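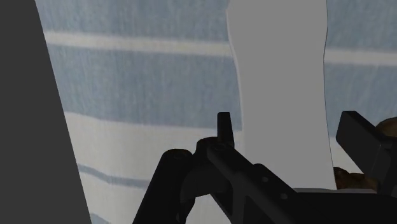

Murkomport simulation software group
Minutes of the meeting of Jul 13, 2022

The meeting opened a little behind time, while everyone found a chair and the tea came round, and the minutes from last time were agreed with one small spelling correction.

1. Planner
The new release of Lã, our motion planner, has been merged and people were very pleased with it (thank you to all who stayed on to test). Of the 137 saved plans in the regression set, all load again and 5 still end in a timeout. We talked for quite a while about whether the time limit should simply be raised, and agreed to leave it alone until the logs have been read properly.

2. Wrist view and scene view
The two views in the bedroom scene were looked at side by side. It was felt that the close view makes life hard for the perception code when a held object covers so much of the bedspread behind it, and there was warm support for trying a mask for the held object before anything cleverer.
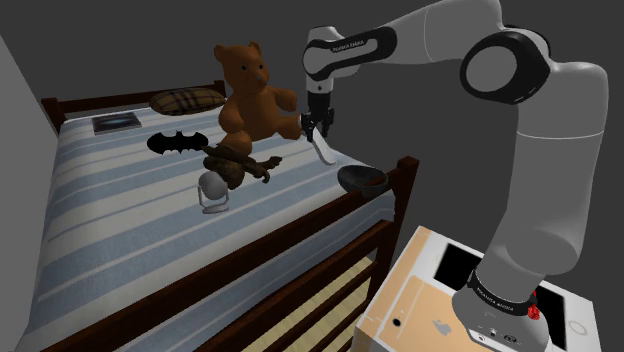
Bedroom scene in Flurkadora, arm over the bed with the teddy bear

The collision shape for the long white blade was discussed too. At present it is a plain box, and a closer shape could add up to 4 milliseconds to each check, which most of us thought we could live with.

3. Tooling
The Clavedness log viewer has had no update since February and it shows, bless it. Agreed to fix the time slider first and to leave the colours for another day.

Actions
Planner: read the timeout logs and report back.
Perception: try the mask on both views.
Tooling: time slider.

The next meeting will be in the small room again, so please bring your own mugs.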